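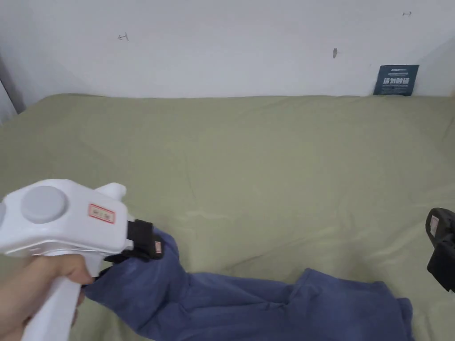
A piece of blue fabric held in a gripper.

1/ The Dernmont sanctions bill is back before the committee this week. I've read all 143 pages, so a few notes for anyone who hasn't had the time.

2/ The main change is to re-exports. Under the current law a company can ship machine parts to a third country and owes no further questions once they clear customs. The bill makes the seller responsible for the end user for 11 months after delivery.

3/ Trade lawyers have been asking for this for years. Nermina Karagiannis argued in her March paper that the existing rules punish honest exporters and leave the middlemen alone. I agree with most of it.

4/ The list of named entities grows to 255. Most are shell companies. A good number share the same handful of registered addresses, and I'd have liked the bill to deal with addresses as well as names. It doesn't.

5/ The weak spot is enforcement. The sanctions office has 17 investigators. There is no new money in the bill for more of them, only a promise to review staffing after the next budget.

6/ Edin Gashi's amendment would let the office share files with allied governments without going back to a judge each time. I'm not comfortable with that as drafted. There should be a record of what was sent and who signed off.

7/ The Halilović amendment is simpler. It makes banks report blocked transfers within the month, instead of once a year. That one should pass.

8/ On the argument that sanctions don't work: they're slow, and they leak. Raising the price of every part and every loan still matters to a government trying to pay for a war. I haven't seen the opponents offer anything in its place except waiting.

9/ Written submissions close 13/11/2024. Keep yours to two pages and name the clause you're writing about. The clerks sort them by clause number.

10/ Someone asked about clause 9 and charities. Food and medicine are exempt. Generators aren't, and they should be. I've put that in my own submission.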